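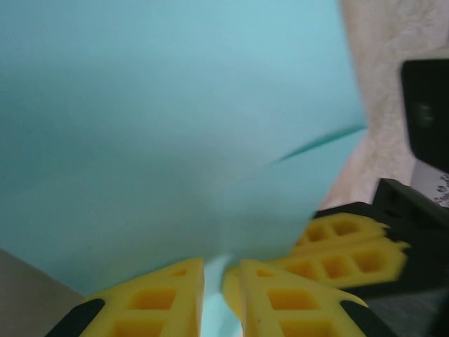
Bench notes / March, after lunch

Spent most of the morning on the blue square, and I'm getting rather fond of the colour! Teodoro calls it teal, Felicidad says light blue, and I've labelled the folder "blue" so that's settled (sorry, Teo). What I want from it is dull enough: does it sit flat on the marbled top, and do the edges still show up when the light's coming down hard on them?

The flat part I'm happy with. Left of centre is a good spot, well clear of the walls, and the colour stands out nicely against all that beige. 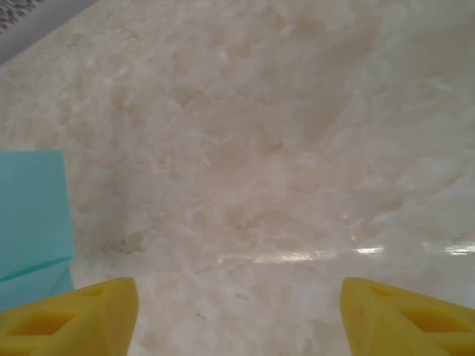

The shine is what bothers me. I do like the marbled pattern (Maribeth wanted plain grey, she was outvoted) but it's glossy, and the glare comes across in a band that pulls your eye away from whatever you're meant to be looking at. The brownish blotches don't help either. I went at one of them with a damp cloth for a good while before I worked out it was part of the pattern. Amparo saw the whole thing and said nothing until I'd finished.

Tried the Grulier lamp at 27 cm further back, then again with tracing paper over it. The paper's better, though it slid off 2 times and I need proper clips.

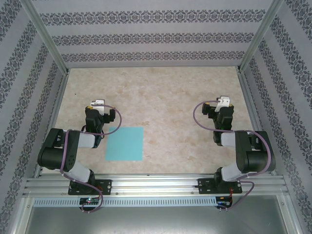
Erlinda thinks a matt sheet over the top would sort it, and there's a roll of the Zirkside stuff in the cupboard, 12 metres if the label's right. I'd hate to lose the marble, but I'll cut a piece tomorrow and see. Must also ask Maribeth where the good scissors went.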